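How to clear a table of plastic cups and bowls without making nine trips

Filed under: Kitchen, Small Victories

I have cleared a lot of tables. Church halls, my sister's deck, a rented cottage where the dishwasher was a drawer full of instructions for a dishwasher. My method for years was to grab whatever was closest, walk it to the sink, and come back looking surprised that there was more.

Inès Perrin cured me of that. She used to run the lunch service at a day camp outside Drivau, and she can strip a table of kids' tableware in the time it takes me to find a cloth. What follows is her system, slightly degraded by passing through me.

What you need

A tray with a bit of a lip
One cup you've agreed to sacrifice to slops
A spatula or a soft scraper
A damp cloth and a dry tea towel
A clear bit of counter at the other end (go and look at it now, it's covered in mail)

Step 1: Get the tray onto the table first

Put the tray down before you pick up a single dish. If there's no room for it, shuffle things along until there is. A tray on the counter is a tray you'll be walking to with three bowls balanced up your forearm like a waiter in a cartoon.

Set it along one side, long edge parallel to you, and leave it there. Moving the tray around to follow the dishes is how I lost a perfectly good gravy boat.

Step 2: Empty the cups before anything gets stacked

Everyone swears their cup is empty. Look straight down into it anyway. Coloured plastic is very good at hiding a finger of apple juice, and a glossy bottom catches the light and looks wet when it isn't, so tip it over your slops cup if you can't tell. Use the widest, tallest cup on the table for slops and keep it near the tray.

Hold cups low down on the body. Fingers over the rim feel secure, and they also go exactly where someone's mouth has been.

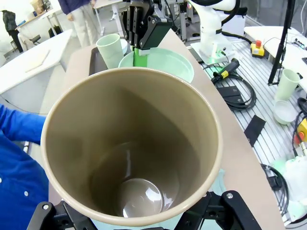 Step 3: Scrape the bowls into one bowl

Pick the widest bowl and make it the scrap bowl. Everything else gets scraped into it: crusts, noodles, the peas that were going to be eaten in a minute. Two passes with the spatula per bowl is plenty. You're clearing a table, and restoring a fresco is a separate hobby.

Small bowls like to lurk behind tall cups. Check back there before you declare yourself finished, or you'll be doing one of those sad single-bowl walks later on.

Step 4: Stack by shape and forget about colour

My own instinct was to put the mint ones with the mint ones and the beige with the beige. It looks lovely and falls over. Bowls go inside bowls, largest at the bottom. Tapered cups go inside cups of the same taper, four high at most. If a cup doesn't drop in easily, it's from a different set and will either wobble or jam.

We own a mix of old Tuka picnic ware and some Guérin cups that came from a neighbour's moving sale, and they hate each other. I keep two stacks.

Step 5: Load the tray from the middle out

Heavy bowls in the centre, cups around them, cutlery flat along the edge. The slops cup rides in the middle too, and never on top of anything. Gilles Masson, who has opinions, says you should be able to carry the tray and talk at the same time. If you've gone quiet, it's overloaded.

Step 6: Wipe from the far side toward yourself

Damp cloth first, then the tea towel. On a curved table, follow the curve and catch the crumbs in your hand at the edge. On a square one, do whatever you were going to do.

If the cups are already stuck together

Stand the bottom cup in warm water, put cold water in the top one, wait a couple of minutes and twist gently. Please don't use a butter knife. I have a cup with a notch in it that now belongs to nobody and gets used for measuring birdseed.

Let everything dry apart on a rack before it goes into the cupboard. Plastic holds onto water in the little ring underneath, so give each piece a shake, and don't nest them again until morning.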